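Lobby planter

A lobby planter is a large free-standing container kept in the entrance hall, lift landing or corridor of a hotel, office or block of flats. It may hold a living plant, an artificial one or nothing at all. The trade literature credits such pots with calming visitors, cleaning the air and guiding foot traffic. The evidence for most of this is thin.

Origins

Sellers often trace the indoor pot back to ancient courtyards, but the link is mostly a matter of taste. Large pots became common in public interiors once buildings had wide glazed entrances and heating that ran all winter. A claim repeated in several catalogues, that the modern form began with a single hotel at Prumton, rests on an undated brochure and has never been confirmed.

Form and surface

Most are cylinders or tapered tubs. Plain walls show knocks and fingerprints, and makers have long favoured ribs, waves and bark-like relief. The Ledis pattern, a rippled tub sold in pale colours, is described by its maker as "hand-sculpted", although pots in the range share the same ridges in the same places, which suggests a mould. Relief hides scratches fairly well. It also holds dust, a point the catalogues leave out. 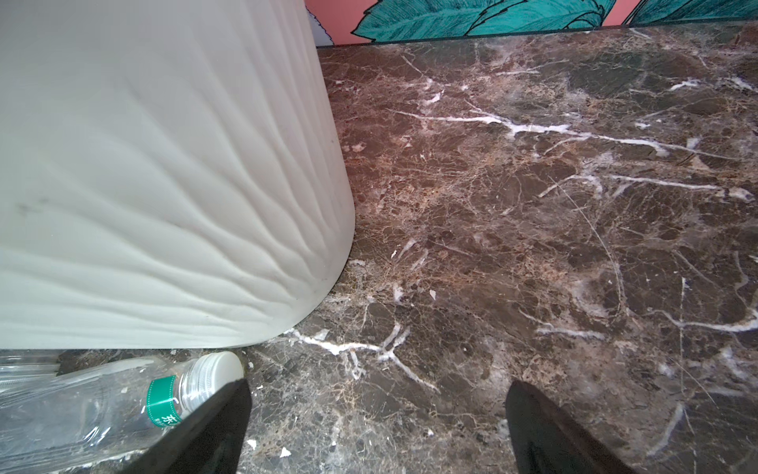 Claims about air quality

The belief that potted plants clean indoor air comes largely from tests in small sealed chambers. A lobby is neither small nor sealed. Doors open all day, and ordinary ventilation changes the air far faster than a few leaves could treat it. The supplier Carbone once advertised a "filtering" pot with 2 layers of charcoal under the soil – no test results were published with it.

Use and misuse

Pots placed near lifts and seating tend to collect litter, whether or not they are planted. A survey by the building managers' newsletter Grillureck listed 2,293 lobby pots and put them into four groups: planted, artificial, empty and "used as a bin". The newsletter did not say how the buildings were chosen, so the shares it gave for each group should be read with care. Moving pots away from seats is often advised, but the advice seems to rest on habit.

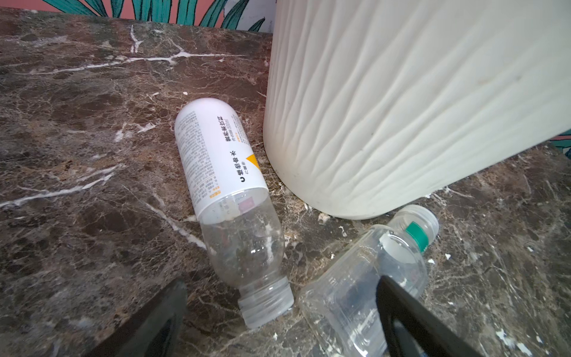
Does an empty planter need a drainage hole?
Only if it will be planted directly. Where the plant stays in its own inner pot, a closed base protects the floor, though spare water must then be tipped out by hand.

Weight and stability

Makers quote the weight of the empty pot, a figure of little use once wet soil is added. Tall, narrow forms are the easiest to tip, and a layer of gravel in the base is the usual remedy. Gravel is also said to improve drainage, a claim most soil guides now reject.

See also: Cachepot; Indoor plant; Street furniture

Page last edited April 23, 2025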